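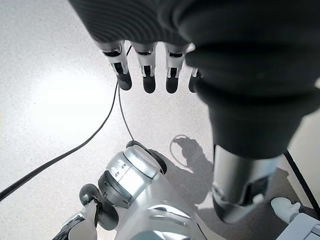

Section 4: Setting Up Your First Property Listing

By now you should have your office account open and your own agent profile saved (that was section 3, and if your profile still shows a gray question mark instead of your name, go back and press Save again, it catches everyone once). I'm going to walk you through a full listing in Parka, start to finish, the way I do it at my own desk in Prellholm. I've put 158 homes through this thing so far, so most of the notes come from me messing something up.

Set aside half an hour for the first one. After that you'll be down to ten minutes, easily!

Before you start

Have these open or on the desk:

The signed listing agreement
The county parcel number
Room measurements, in feet
Your photos, already sized (see section 3.6)
The seller's preferred showing hours

Caution: Don't start a listing before the agreement is signed, even just to "get a head start." Parka stamps the creation time on the record and you can't change it afterward.

4.1 Create the record

1. From the main menu, choose Listings, then New.

2. Pick the property type. Your choices are House, Condo, Townhouse, Land and Multi-unit. Pick carefully – the form you get next depends on it, and switching types later wipes out the room list.

3. Type in the parcel number with no spaces or hyphens. Parka will look up the street address and fill it in for you.

4. Check the address. I mean really read it. On corner lots it sometimes grabs the side street.

5. Press Create Draft. You'll get a listing number in the top corner. Write it on the agreement.

Note: If the lookup finds nothing, press Enter by Hand. This happens a lot with new construction out in the Uvov subdivision, where the parcels were split in March and some of them still haven't made it into the lookup.

4.2 Fill in the basics

6. Enter the asking price in whole dollars. No commas, no dollar sign.

7. Enter the living area. Finished space only, so leave out the garage, the crawl space and that lovely screened porch everybody wants to include. My last one was 1,931 square feet with the porch left off, and yes, the seller and I had a talk about it.

8. Choose where the living area figure came from: County Record, Appraisal, or Measured by Agent.

Caution: If you choose Measured by Agent, your name prints next to the number on the public page. Measure twice.

9. Enter bedrooms and bathrooms. Half baths go in their own box. Please don't type 2.5 in the full bath box, because it rounds up to three and you'll have buyers wandering the hallway looking for the other shower.

10. Add the year built and the lot size. Lot size can be in acres or square feet, just make sure the little switch beside the box matches what you typed.

4.3 Add the rooms

11. Open the Rooms tab and press Add Room.

12. Pick a room name from the list, then enter length and width. Round to the nearest half foot.

13. Choose the level: Lower, Main, Upper or Attic.

14. Repeat for every room. You can drag rooms up and down to put them in order. I like to go the way a visitor walks, front door first, but that's just me.

Note: A room counts as a bedroom in Parka only if you check the Closet and Window boxes. If your bedroom total doesn't match the one you entered in step 9, you'll see an orange triangle. It won't stop you from saving, but it will stop you from publishing.

4.4 Write the description

15. Open the Remarks tab. You have two boxes, Public and Agent Only. Look at the label before you type. Then look again.

16. Write your public description. You get 1,000 characters including spaces, and the counter turns red when you go over. Anything past the limit gets chopped off when you save, with no warning at all.

17. Press Check Wording. This runs your text past a list of phrases that can cause fair housing trouble. Describe the house and the lot, and leave out who you imagine living there.

18. Put lockbox details, alarm instructions and notes about the dog in the Agent Only box.

Caution: Never put a gate or lockbox code in the Public box. If it does happen, unpublish right away (section 6.2) and change the code. Deleting the text isn't enough – the old version can sit in search results for a day or more.

4.5 Set showing hours

19. Open the Showings tab and choose Appointment Only, Call First, or Open Hours.

20. Enter the earliest and latest times. The default is 8:00 a.m. to 8:00 p.m., and very few sellers are happy with that, so change it.

21. Set the notice period. Two hours works fine for most occupied homes.

22. If your office uses the Dubey calendar, turn on Sync. Give it about five minutes to catch up before you panic.

4.6 Preview and publish

23. Press Preview and read the whole page on your phone as well as your computer.

24. Press Send to Broker. In our office that goes to Lungile Ntuli, who clears the queue at 9:00 a.m. and again after lunch. Your approver's name shows under Office Settings.

25. Once the status reads Approved, press Publish.

If you get error 117 here, a required field is blank, and nine times out of ten it's the listing expiration date. You'll find it on the Terms tab, all the way at the bottom. Fill it in, save, and press Publish again. You won't need a second approval unless you changed the price.

For price changes and open house dates, go on to section 5.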